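Pivulholm Teleoperation Room: Frequently Asked Questions About Our House Rules

Do I have to read all of this before my first session?

We'd love it if you did! It takes a few minutes, and most of what people ask us in their first week is in here somewhere. The short sheet by the door covers stopping the robot and who to call, and that one is required.

How close can I stand while the arms are powered?

Stay outside the screens. If you need to step in and straighten a shoe, tell the operator, wait until you hear "holding" and only then go in - and yes, this applies even if you're only going to be a second.
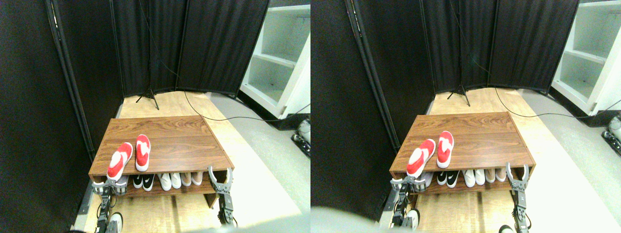

Page last changed: March 31, 2020

Does every shoe have to go back to the same spot?

No, and please don't try too hard. For the shoe cabinet task we like pairs to start in different places, on the top, on the shelf or down on the floor. Just write the starting layout in the Lacson log before you begin.

What about cables?

Keep them away from the robot's base and from your own feet. If one has wandered, pause and move it.

How long can I operate in one go?

No more than 40 minutes, please, and then a proper break. Tired hands squeeze too hard, and we've all done it.

Should I delete an episode that went badly?

Please keep it! Mark it as failed, add a few words on what happened and carry on with the next one.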